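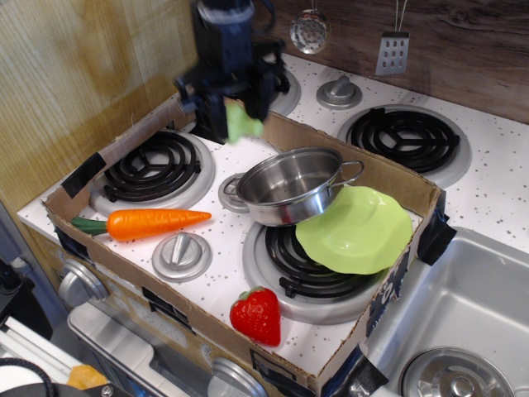 Toy Kitchen Corner: Notes from the Stove

The toy kitchen at Ellum is in its third year of continuous dinner service and has yet to produce a meal. It has produced a good deal of soup, if you accept the word of the people serving it, and in January it produced a disagreement about carrots that went on until pickup.

Readers who gave to the play equipment appeal will want to know how the stove is holding up. Very well, thank you. The white speckled top still wipes clean with a damp cloth, which is more than I can say for mine. The coil burners have been stirred over, sat on and, during a brief craze for pancakes, used as pancakes. The silver knobs turn in both directions and do nothing in either, so the kitchen remains the safest in the building.

The big change this season is the cardboard. Mohit Joshi got tired of fishing vegetables out from behind the unit and laid a shallow box over most of the stovetop, fixed down with black tape. It has walls, so a dropped carrot now stays near the heat where it belongs. It cost us nothing and it looks it. Mohit had priced a proper molded tray from Rindeck, and after seeing the number he went and found the tape.

Opinions on the box are mixed. Emlyn Lloyd thinks it spoils the look of the kitchen, and would like it painted white with gray dots to match. We have asked Emlyn how many dots that would be. Zane Pētersons, who runs the morning group, says the children have stopped asking her to move the furniture, and she would sooner have that than dots.

A word about the cookware. The little stainless steel pot with the looped handle is the favorite by a wide margin, and there is only one of it. It is real metal and makes a real noise. Parents who have stood next to it at 7 in the morning have mentioned this. We did put out a plastic pot as a quieter alternative, and it was politely used as a hat.

The pale green plate with the wavy rim is also popular, mostly as a lid. It does not fit as a lid. It slides down and ends up leaning on a burner every time, and every time somebody under five puts it back with great patience – we could all learn from this, or we could buy a lid.

As for the carrot, it is orange, plastic and ridged, it keeps its green top on through everything, and it has now been boiled more often than any vegetable in Prirnside. The January disagreement was over whether it goes in whole. The ruling from Zane was that the cook decides, and there has been peace since, apart from one appeal.

If you have toy pans at home that are no longer in use, we would be glad of them. Metal is fine, and a second small pot would do more for morale than anything else on the list. Food should be too large to swallow and free of teeth marks, or at least free of recent ones. Leave things in the crate by the coat hooks, or hand them to Vaida Stankevičius at the front desk. Please don't bring more cardboard. We are all right for cardboard.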